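Category: Grippers and end tools > Faults and safety

From: Kane Ormsby
To: hand-held gripper list
Date: 15/01/2026
Subject: Re: Left unit closing late, and a pinched finger

Ultan Foley wrote:
> We have had the left gripper of a Tapsell pair closing late on the
> box packing task. You squeeze, the jaws stop short, then they snap
> the rest of the way. Twice the object has shot out on to the bed.
> Yesterday the operator went to clear it with her free hand and the
> linkage shut on her finger. No broken skin, but a blood blister.
> Has anyone else had this? Is it the spring or the pads? And would
> you stop using the pair, or only the left one?

Ultan,

Yes, we have had it, and I would stop using both until you have had them apart. We run the same pair on the same sort of job, small household things into a cardboard box on a bed, one gripper in each hand.
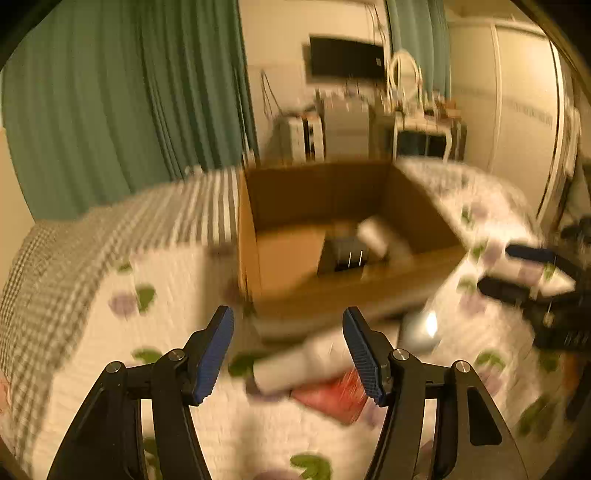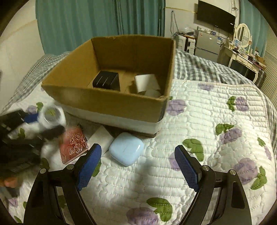
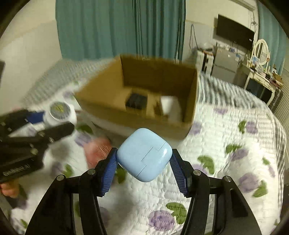 Box packing, with the two grippers held over the bed.

It is neither the spring nor the pads. On ours it was the pivot screws. The inner screw on one side had backed out far enough for the arm to rock, and under load the arm caught on the edge of its neighbour. Squeeze harder and it lets go all at once, which is your snap. With nothing between the pads it opens and closes perfectly well, so our daily check passed it every time. I went back through the log and found 17 late closings out of 76 picks on the bad unit, and I am sorry to say we had put most of them down to the operator.

Smooth, hard things show it up worst. An earbud case needs a firm squeeze and goes a long way when it is let go. Soft packets hardly bother it.

What we did, in order:

Took the screws out one at a time, cleaned off the old thread lock and looked at the holes. One hole on the left unit had gone oval. That arm was replaced.

Refitted with new thread lock and left it overnight. I know people who give it an hour. I would not.

Put a paint mark across each screw head and on to the arm, so that a screw which has turned can be seen without a driver.

Changed the daily check. It is now done with a block held between the pads, and you push it sideways both ways. Any rocking and the unit goes back in the case.

Since then we have done around 50 sessions and had one mark move, caught before work started.

On the finger — please write it up properly, even if it is only a blister. The gap between the inner and outer arms is wide enough for a fingertip when the jaws are open and not when they are shut. Our rule now is that a stuck gripper is put down on the bed, hand off the grip, before anyone touches the jaws. The operator with a gripper in each hand has to put both down. It slows things up a bit and there was some grumbling.

I reported it to Botetel, who sold us ours, in July. They sent 3 spare arms and no explanation. If your pair came through them as well, quote the fault as "pivot loosening under load" and ask for the arms. It would help to know if yours has the oval hole, as I only have the one to go on.

Can you also say which thread lock was on there when you open it up? Ours was a pale, crumbly stuff that came off with a fingernail.

Kane Ormsby
Skurkora workshop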